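4. Tape and Other Temporary Marks

4.1 Why temporary marks matter

The previous section dealt with permanent marks: painted lines, routed grooves, inlaid rulers and printed mats. These were easy to record because they were listed in the building plans or bought as part of the furniture. Temporary marks are harder to study. They are put down by the people who use the room, often without a request or a record, and they may be gone by the next visit. They still do much of the everyday work of dividing a shared surface.

By a temporary mark we mean any line, corner, or label that can be taken up by hand without repair to the surface under it. Pencil, chalk, string, adhesive dots, and tape all qualify. Tape was the most common at both of our sites and is the subject of most of this section.

The 84 surfaces in the survey were tables, benches, counters, and cutting boards in shared use at Flallel and Parden. Flallel is a craft and repair workshop open to members in the evening. Parden is a teaching building where the same rooms are used by textile, packaging, and furniture classes. A surface was included if people from more than one group used it in a normal week. Desks with a single regular user were left out, even where they carried marks, as the marks on them do not have to be understood by anyone else.

4.2 Three kinds of layout

Tape layouts in the survey fell into three groups, which we call edges, outlines, and grids.

An edge is a single line that separates one area from another. At Flallel the long glue bench had an edge along its back, and members kept finished pieces behind it. Edges were usually straight and ran the full length or width of the surface. People we spoke to rarely needed them explained.

An outline shows where an object belongs. Some outlines were complete and followed the shape of the object, but most were made of corner pieces only. Corner pieces use less tape and leave less to peel, and users said they were just as easy to read. Their weakness is that they say nothing about what goes inside. When the paper trimmer at Parden was sent out for sharpening, its four corners were taken as a place to stack card, and the trimmer came back to find its position filled.

A grid divides the whole surface into squares or rectangles. It takes the most time to lay and the most tape. It also supports uses that the other two do not. A person can name a square, count along a row, or put an item back in the same place without measuring again. In the packaging class, students used a grid to compare box layouts. In the textile room, a grid on the dye table kept samples in order while they dried. Figure 2 shows a layout of this kind.

These groups are not strict. An edge can become the first line of a grid, and two grids at Parden appear to have grown that way. We recorded each surface by its main layout and noted any others separately.

4.3 Color and contrast

Neither site had a rule on tape color. In practice, people chose from what was in the drawer and then stayed with it. Once a color had been used on a surface, later repairs were nearly always made in the same color, even by people who had not laid the first line. Where the right color had run out, some users left the gap open until more arrived.

Contrast with the surface mattered more to users than the color itself. Dark tape on a light or tan surface was described as easy to follow from a standing position. White and cream tape on pale wood was described as hard to see, mainly in the evening at Flallel, where the lights over the side benches are weak. Yellow was liked for floors but thought too bright for a surface that a person looks at for hours.

Color coding was tried and mostly given up. Jummai Akinola, who teaches the packaging class at Parden, laid one set of squares in green for work in progress and another in red for work to be graded. Students followed the colors for the first weeks of term. By May the colors were still in place but were treated as plain boundaries, and work of both kinds was found in either set. Akinola kept the lines and wrote the purpose on a card at the end of the table – a change the students said they preferred.

4.4 Wear

Tape fails at its ends first. On most surfaces the center of a line was sound while the last part had lifted, picked up dust, and begun to curl. Crossings are a second weak point. Where one strip runs over another, the upper strip sits slightly proud of the surface and catches on sleeves, cloth, and the bottoms of trays. Users who laid a lot of tape had found ways around this. Some wrapped the ends over the side of the bench. Others cut the upper strip at the crossing and butted the pieces against the lower one, which gave a flatter joint but took longer and needed a sharp blade.

We compared two products already in use at the sites, sold under the names Brokine and Rathore. Brokine is a cloth tape and was preferred on benches that are wiped down often. Rathore is a thinner paper tape and was preferred where the layout changes with each class. Cloth tape left more residue when it was lifted, and the residue was worse near windows. We did not test adhesion in a controlled way, and the comparison should be read as a record of user opinion.

Wear also carries information. A line that has been repaired tells a newcomer that someone still cares about it. A line that is half gone is ambiguous, and users reacted to it in different ways. Several stepped over it, in effect, and used the space as if it were unmarked. Others treated it as valid and worked around it. We heard of more disagreements over faded lines than over missing ones.

4.5 Who may change a line

In the 17 interviews we asked who was allowed to add, move, or remove tape. Most answers began with the person who had laid it. When that person was unknown or had left, answers were less certain. Members at Flallel tended to ask in the room before lifting a line. Students at Parden tended to wait for the teacher, and some worked for weeks with a layout that no longer fit the class.

Removal was felt to be a bigger step than addition. A new line can be ignored by those who do not need it, while a missing line may undo an arrangement that others depend on. This helps to explain why old tape builds up on shared surfaces. At both sites, the oldest layouts were on the surfaces with the largest number of users – the opposite of what we had expected from the wear alone.

Figure 2. Squares laid out with strips of dark blue tape on a large tan work surface. 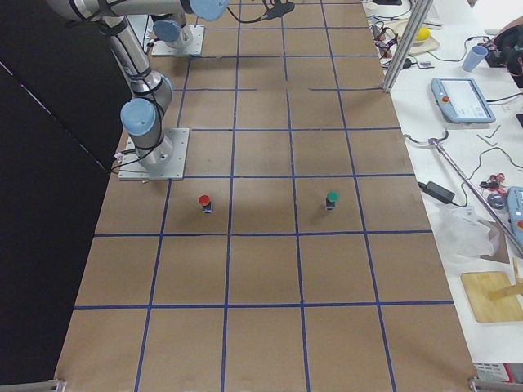 Why does old tape tend to stay on a surface that many people share?

People are less willing to remove a line than to add one. A line they don't need can be ignored, but taking it up might spoil an arrangement someone else relies on, and often the person who laid it is unknown or has left.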